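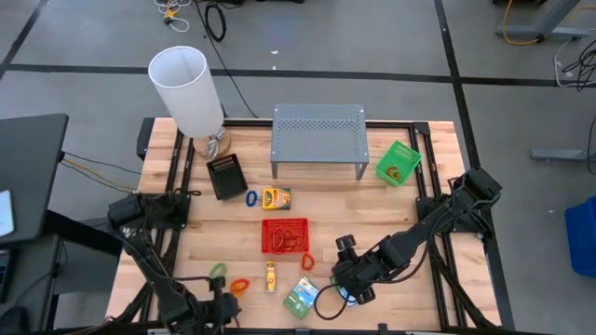

The table, with baskets, stationery and colored rings.

Gestideck Shade Notes
README for the tooth shade and patient wording set

Gestideck Shade Notes is a collection of 400 short written notes on tooth color, crown matching and whitening, gathered from dental offices and rewritten so that no patient can be traced. Each note pairs what the patient asked for in their own words with what the office wrote down and sent to the lab. We love this set! It started as a spreadsheet that Saqib Siddiqui kept for his own use at the Tranaston office, and it grew because other people kept asking him for a copy.

If you've ever tried to turn "a little brighter, but I don't want my sister to notice" into a lab slip, you already know why this is fun to work on.

What's in the folder

notes.csv - one row per note, plain text, UTF-8
shades.csv - the shade names used by the offices and how we map them to our own five-step scale
wording_guide.txt - how we rewrote patient phrases and what we left alone
splits/ - two files, train and check
CHANGES.txt - what moved between versions

The check file holds 30 notes. They were picked by hand so that every kind of request shows up in it, including the odd ones (a single gray front tooth, an old bridge next to new work, a patient who wants to keep a gap).

Fields in notes.csv

note_id: a short code. The letters don't stand for anything.
request: what the patient said, lightly edited for spelling.
office_note: what went in the chart, with names, ages and visit details taken out.
work_type: crown, veneer, bridge, whitening, bonding or other.
start_shade: the shade recorded before any work, on our five-step scale. Blank if the office didn't record it.
target_shade: the shade agreed with the patient.
light: window, overhead, lamp or unknown. Please use this one! Shade readings move around a lot with the light, and a reading taken under a yellow lamp late in the afternoon is a different animal from one taken by a north window at 10 in the morning.
remake: yes, no or unknown. Yes means the lab was asked to redo the piece for color. Remakes for fit are not counted here.
comment: anything the reader of the note thought was worth keeping.

Where the notes come from

There are 2 offices behind the set, Tranaston and Kazmi. Tranaston does mostly crowns and bridges, and its notes tend to be long and chatty. Kazmi does a lot of whitening and bonding, and its notes are short, sometimes just a shade and a word like "warmer." We kept that difference on purpose. A model or a search tool that only works on long notes isn't much help to the front desk at Kazmi.

Patients agreed in writing to have their notes used this way. Anyone who changed their mind had their rows removed, and the id was retired, so you'll see holes in the numbering. Please don't fill them in. 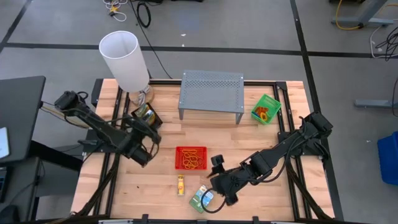 The lab side was harder. Ralico, the lab that makes most of the pieces for both offices, records shades by region of the tooth (neck, middle and edge), while the offices usually write a single shade for the whole thing. Lionel Hollis went through the lab slips and worked out a rule for folding three readings into one, and it's a good rule: take the middle reading, and if the edge is more than one step lighter, say so in the comment. You'll find this in shades.csv under fold_rule. Where he wasn't sure, he left target_shade blank and wrote "see slip" in the comment. We don't ship the slips themselves.

How the notes were rewritten

Two readers worked on every note. The first took out anything personal and fixed spelling. The second checked that the meaning had survived, which is trickier than it sounds with phrases like "not toilet white" or "like my teeth but on a good day." We kept those! They're the best part of the set, and they tell you far more about what a person wants than a shade tab does.

A few words were made the same across the board. "Cap" became "crown" in office_note but stayed as it was in request. "Bleach" and "bleaching" were kept wherever the patient said them. Any mention of price was removed from both fields.

Good uses

Training new front desk staff to ask better questions about color.
Building a search tool for past requests, so a lab can find similar jobs.
Studying how people talk about small differences in white and yellow.
Practice material for students who write lab slips.

Please don't use it for

Picking a treatment for a real person. There's no health history here, and a dark tooth can mean something that needs a dentist's eyes.
Judging how good an office or a lab is. The remake field is too patchy for that, with plenty of unknowns in the older notes.
Guessing anything about a patient's age or background from how they talk.

Known problems

The light field is blank or unknown for a lot of the Tranaston notes from before July, when the office began writing it down every time.

Bonding is thin. If your work is mostly bonding, you'll want to add notes of your own.

Our five-step scale is coarse. Step two and step three are close together, and readers disagreed on them more than on any other pair. If you need finer steps, use the original names in shades.csv and skip our mapping.

Some requests mention a photo the patient brought along. Those photos aren't in the set, so a note may say "like this one" with nothing to go with it.

Getting started

Open notes.csv in any spreadsheet program and sort by work_type. Read twenty or so whitening requests in a row before you do anything else - you'll get a feel for the language fast. Then read wording_guide.txt, and only after that load the splits. If your program mangles the curly quotes, tell it the file is UTF-8.

Adding notes

We'd be thrilled to have more, especially from offices that do dentures or children's teeth. Send rows in the same column order, already stripped of names, with a line confirming that the patients agreed. Saqib reads everything that comes in, and Lionel checks the shades. New rows go into the train file first. The check file stays frozen so that results can be compared from one version to the next.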